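로봇 손은 어떻게 고를까? 그리퍼 비교 시험 이야기

어린이 기술 설명 시리즈, 로봇 편 5

사람의 손가락에는 뼈와 힘줄, 그리고 감각을 느끼는 피부가 있다. 로봇 팔의 끝에는 그 대신 그리퍼라는 장치를 단다. 그리퍼는 물건을 집고, 붙들고, 놓는 부품이다. 팔은 그리퍼를 정해진 위치까지 옮겨 준다. 팔이 아무리 정확해도 그리퍼가 물건에 맞지 않으면 작업을 할 수 없다. 그래서 기술자는 같은 팔에 여러 그리퍼를 바꾸어 달면서 시험한다.

이 글에서는 Vorau 시험실에서 하는 비교 시험을 따라가 본다. 시험 과제의 이름은 Dremon이다. 과제의 내용은 피펫 팁을 한 상자에서 다른 상자로 옮겨 꽂는 것이다.

피펫 팁이란?

피펫은 적은 양의 액체를 빨아들였다가 내보내는 실험 도구이다. 피펫 팁은 피펫 끝에 끼우는 가느다란 대롱이다. 위쪽은 넓고 아래쪽으로 갈수록 좁아진다. 팁은 구멍이 줄지어 뚫린 판에 세워서 보관한다. 이 판을 랙이라고 한다.

팁은 로봇에게 어려운 물건이다. 이유는 세 가지이다. 첫째, 가볍고 얇아서 세게 쥐면 모양이 변할 수 있다. 둘째, 반투명해서 카메라가 윤곽을 찾기 어렵다. 셋째, 랙의 구멍에 넣으려면 방향과 위치가 모두 맞아야 한다.

그리퍼는 어디에 달려 있을까?

팔의 마지막 관절을 손목이라고 부른다. 손목과 그리퍼 사이에는 어댑터라는 금속 부품이 들어간다. 나사 구멍의 위치가 서로 다른 두 부품을 이어 주는 역할을 한다. 어댑터가 있으면 팔은 그대로 두고 그리퍼만 바꿀 수 있다. 시험실에서 쓰는 팔에도 은색 어댑터 아래에 검은색 그리퍼가 달려 있고, 두 손가락의 좁은 끝이 아래를 향한다.

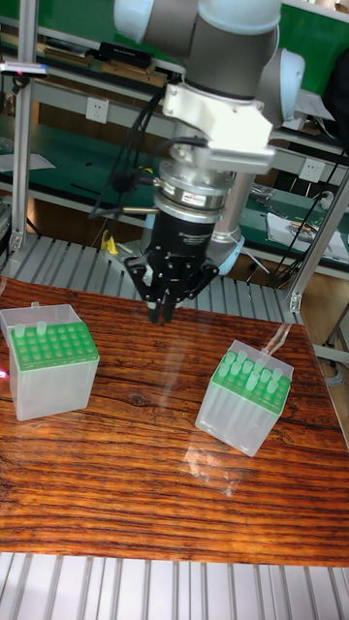
두 가지 손가락 비교하기

첫 번째 후보는 Hulley 손가락이다. 끝이 좁고 단단하다. 빽빽하게 꽂힌 팁 사이로 들어가기 쉽지만, 닿는 면적이 작아서 팁이 손가락 사이에서 돌아갈 수 있다.

두 번째 후보는 Mac an tSaoi 손가락이다. 끝이 더 넓고 안쪽에 부드러운 층이 있다. 팁이 잘 돌아가지 않는 대신, 옆에 있는 팁을 건드릴 가능성이 커진다.

두 손가락을 공정하게 비교하려면 조건을 같게 해야 한다. 팔의 속도, 상자의 종류, 시작 위치, 조명을 모두 똑같이 맞춘다. 손가락과 속도를 한꺼번에 바꾸면 결과가 달라져도 무엇 때문인지 알 수 없다. 한 번에 하나만 바꾸는 것이 비교 시험의 기본 규칙이다.

상자를 놓는 각도도 기록한다. 상자가 조금 돌아가 있으면 구멍의 줄도 함께 돌아간다. 이때 제어기는 팔이 움직일 방향을 다시 계산해야 한다. 제어기는 로봇의 각 관절에 얼마나 움직일지 명령을 보내는 컴퓨터이다.
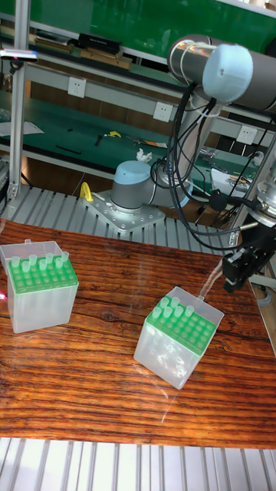 시험 한 번은 다섯 단계로 이루어진다.

1. 팔이 팁이 있는 상자 위로 이동한다.
2. 손가락을 벌린 채 내려가서 팁 하나를 쥔다.
3. 팁이 랙에서 완전히 빠질 때까지 위로 올린다.
4. 다른 상자의 빈 구멍 위로 옮긴다.
5. 팁을 구멍에 넣고 손가락을 벌린다.

기록표에는 단계마다 성공과 실패를 따로 적는다. 2단계의 실패와 5단계의 실패는 원인이 다르기 때문이다. 2단계에서 실패하면 손가락의 위치나 쥐는 힘을 조사한다. 5단계에서 실패하면 팁의 기울기부터 조사한다.

기울기는 왜 중요할까? 팁을 똑바로 쥐면 끝이 바로 아래를 향한다. 그러나 비스듬히 쥐면 손가락의 위치가 정확해도 팁의 끝은 옆으로 벗어난다. 팁이 길수록 벗어나는 거리도 커진다. 연필의 윗부분을 두 손가락으로 잡고 기울여 보면 같은 현상을 확인할 수 있다.

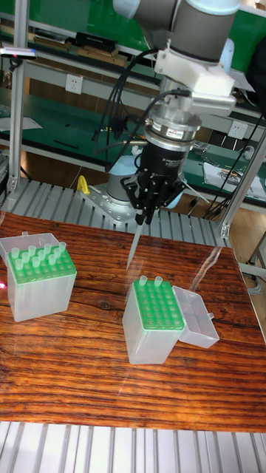

기울기를 고치는 방법은 두 가지가 있다. 하나는 손목을 반대쪽으로 돌려 팁을 다시 세우는 방법이다. 이 방법을 쓰려면 카메라로 팁의 각도를 재야 한다. 다른 하나는 손가락 안쪽에 세로 홈을 파는 방법이다. 팁이 홈에 들어가면 각도가 일정해진다. 홈을 파면 계산은 간단해지지만, 굵기가 다른 물건은 잡기 어려워진다.

몇 번 시험해야 할까?

한 번 성공한 것만으로는 좋은 손가락인지 알 수 없다. 우연히 잘되었을 수도 있다. Dremon 과제에서는 지난 2월에 손가락마다 161번씩 같은 동작을 시켰다. 11번씩만 시험했을 때에는 두 손가락의 차이가 분명하지 않았다. 횟수를 늘리자 단단한 손가락은 5단계에서, 넓은 손가락은 2단계에서 실패가 더 많다는 점이 드러났다.

다음 시험에서는 좁은 손가락에 부드러운 층을 붙인다. 나머지 조건은 바꾸지 않는다.

낱말 풀이

그리퍼: 로봇 팔 끝에서 물건을 잡는 장치
어댑터: 모양이 다른 두 부품을 이어 주는 부품
랙: 팁을 꽂아 세워 두는 구멍 뚫린 판
제어기: 로봇의 움직임을 계산하고 명령하는 컴퓨터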